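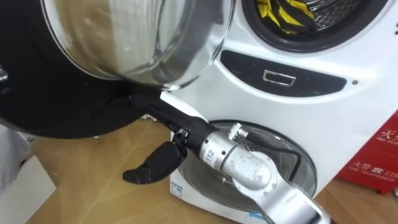 Is the laundry arm at Leltow replacing anyone?
Management says no, and so far the headcount in the linen room hasn't moved. What has moved is the work. Folding and sorting are still ours, and the arm gets the machine. Putting a black gripper up against the rim of a big steel-lined bowl, right in front of the washer, is slow and fussy business, and a person still has to be near enough to step in. We'd call that a new duty. The job descriptions don't mention it yet.

Who pays for it?
Statard leases the equipment to the site for 2000 a month, with 40 hours of support. We asked what happens when the hours run out and got a brochure.

Will it save time?
Demavell told us 700 loads would be enough to judge. We asked who does the judging — no answer so far.

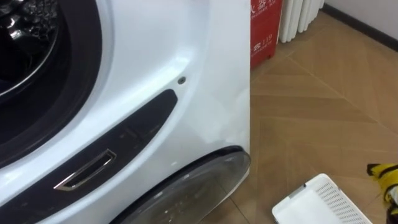

Do we have to change how we set up the room?
Some of it, yes. The draft floor plan from Görtz treats the laundry corner as if it held a washer and open floor. It also has a radiator, a red fire box marked 119 tucked in behind the machine, and a white basket on the tiles. Any plan that sends equipment through there has to leave people a clear way to that box, and we want it in writing before April.

Can I refuse to work next to it?
You can ask for a different station. Two people have, and both were moved without fuss. Get the reply by email.

Who do I call when it stops?
The shift lead first, then Statard. Don't reach in to free a garment yourself, even if you're told it's fine.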